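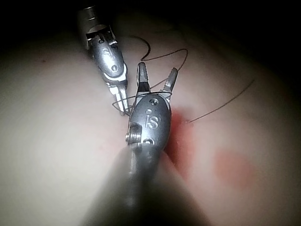 Suture pad, thread looped round the right jaws, left tip close in.

29 May 2023, knot tying on the pad, me + Beca

Rules as agreed with Rhydian, writing them down before we drift again:
- no tug on the tail until both tips are in view. If you lose one, stop, don't guess
- hold thread by the tail end, never mid strand with the jaws crossed
- one person drives, the other calls stop. Stop means hands off, argue after
- log every try incl. the bad ones. Morfudd found 4 missing from the March sheet, not good enough
- swap pad after 36 ties, write the date on the back

Run 1269 to be marked "aborted", not deleted. Dwynwen wants the reson in the notes column, one line will do.

Still open: do we count a dropped thread as a fail or a restart? Ask Jomar. Beca says fail, I'd go with that for now.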